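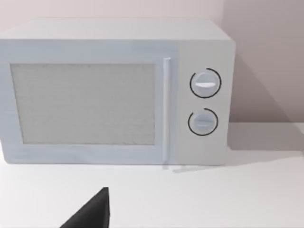
Manipulation Group, Jakbridge Robotics Workshop

Wednesday, May 13, 2020

I said I would wait until I had a full week with the Gruka before writing anything, and I have mostly kept to that. With the lab closed I've been doing all of this in simulation, which suits the microwave fine. It has a bar handle on the door and two round knobs, and between them they cover most of what I want to know about a gripper.

The Gruka is the two-finger one with the tapered tips. The sales sheet makes a lot of those tips. They are supposed to get behind thin handles where a flat pad would bump the door, and to settle on either side of a narrow ridge without fussing over the approach. My old standby is the Brukenum, which has square pads and no sales sheet I've ever been able to find. Same arm, same controller, same start pose for both. The wrist camera sits where it always has.

I ran 42 door pulls with each. The Gruka lost its hold on 11 of them and the Brukenum lost 2. That is a bigger gap than I expected and I don't fully trust it. Nearly all of the Gruka's misses came with the wrist rolled a little, when only the point of one finger was touching the bar. Add a proper alignment step before closing and I'd guess most of them go away. But then I'm writing an alignment step for a gripper that was sold to me as not needing one.

The knobs went the other way, sort of. Both have a straight ridge to grab, and the tapered fingers did get onto the lower, smaller one more cleanly than the square pads, which kept catching its rim. Turning it was fine once they were on. How much of that is the finger shape and how much is the contact model being generous, I can't say. Friction in this simulator has been kind to me before, and then I've gone back to the bench and watched the same grasp slide off like soap.

Another complaint, about cameras this time. A white microwave on a white counter is a rotten thing to look at through a wrist camera. The handle is white, the knobs are white, the panel is white. My edge detector hung on to the thin black rings around the knobs and ignored the handle for most of Monday. I changed the lighting twice and got two different answers. Somebody on the Theodorakopoulos mailing list suggested using depth only, and I'll try it, though the last time I took advice from that list I spent a weekend undoing it.

Then there's the price. The Gruka is 1790 with the mounting plate, before shipping. For a pair of pointed fingers and a motor I could name from the sound of it, that's a lot. I have asked whether the fingers can be bought alone and bolted to something else. No reply so far.

Next up is the alignment step, then the same door pulls again with the friction turned down by half. If the Gruka still drops the handle more often than the Brukenum does, I'm not ordering a second one.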